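Workshop notebook – cloths and folding, May, started 9:30 in the morning

I have been meaning to write up the cloth drawer for ages, and as Wing-yan asked me again over coffee how we want the towels kept, I'm doing it now while the kettle is on and before I forget what we agreed. Sorry in advance, this will ramble a bit.

First, the blue cover on the big table. I like it very much. We had the old cream one for so long that I'd stopped noticing how hard it was to find a pale cloth on it, and King-fai used to go over it with his palm at the end of the day to be sure he had left nothing behind. With the blue you can tell from the doorway. It does need pulling straight in the mornings, and please take it by the short ends when you do, as the long side drags everything toward the sink. 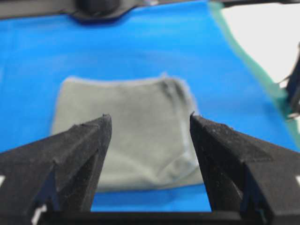
Now the gray ones. These are from the Dulomo pack that Vangelis brought up from the store room, and I'm fond of them already. They are a good weight, they don't slither, and the color sits somewhere between gray and green depending on who you ask (Adi says green, I say gray, and the drawer label says gray because I wrote it). I put one on the kitchen scale out of curiosity and got 145 grams, straight from the drawer. I haven't weighed one after washing yet. Somebody please remind me.

What I'd like us to settle is how we lay them out before folding. Lok-yiu shakes hers first, once, holding the two top corners, and then lets it down from the far side toward herself. I have always just dropped mine and patted it flat, and I have to admit that her way leaves less to fix. The corners are where I lose my patience. If one is bunched, don't tug at the tip of it – slide a flat hand out from the middle and it mostly comes right by itself. Tugging pulls the hem crooked and then the fold never meets.
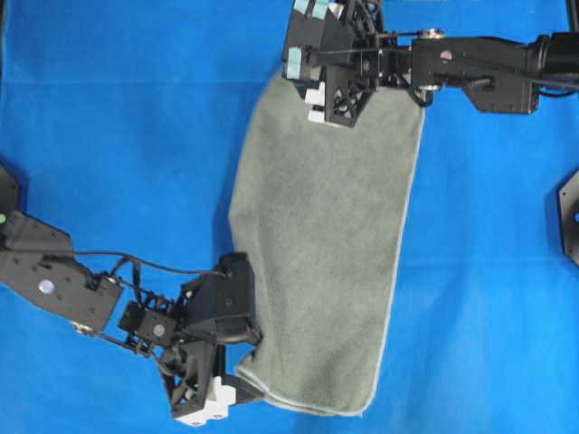
Gray towel on the blue cover, held at two points, top edge gathered.

The fold itself stays as before: in half the long way, hems together, then in half again, and the thick edge facing the front of the drawer so we can pull one out without dragging up its neighbors. No more than 4 to a stack, please. Taller than that and they lean, and then they go over the back and we find them in the summer.

Vangelis would like to try thirds. I said I'd give it a fair chance for a week, and I will, although the drawer is shallow and I suspect the rolls of tape will have to move to the shelf. He has promised to move them.

Washing: warm, no softener, and keep them away from the orange rags, which still give off color. Adi is asking whether Dulomo does the same towel in a larger size. I'd take 3 of those for under the drying rack.

Still to do: new label for the drawer, and find the other blue cover. Wing-yan thinks it is in the tall cupboard behind the box of Sosa tins.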